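Fashola kitchen pack, is it worth the money?

ozgur_k
I have been testing the Fashola kitchen pack for Teltard since September 2025. It has 66 household tasks and costs 84 dollars a seat. My runs are the fridge tasks.
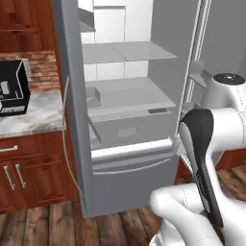
My main question is how the doors behave. In older packs the hinge was too light and any touch would swing it. Fashola lets you set the friction for every joint, and I have the fridge open with the padded finger upright in front of it, the freezer drawer still shut under it. I set 3 friction levels and my policy needed new tuning for each one.

virnurbridge_lab
We looked at it and went back to Jistora. The colours in Fashola are nice, but the door seal has no force of its own. A real seal holds, then lets go.

ozgur_k
I don't agree. You can add that force in the joint file, it is 2 lines.

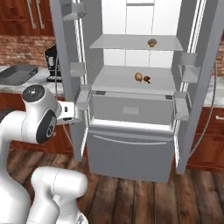

What bothers me more is the licence. One seat is one computer, and support took until October to answer me.

pellmarsh
For 84 dollars I would expect the seal to be done already. Does the trial include the fridge?

ozgur_k
Yes, but without the friction settings.

Contact moderators | Copyright Teltard Users Forum | Back to top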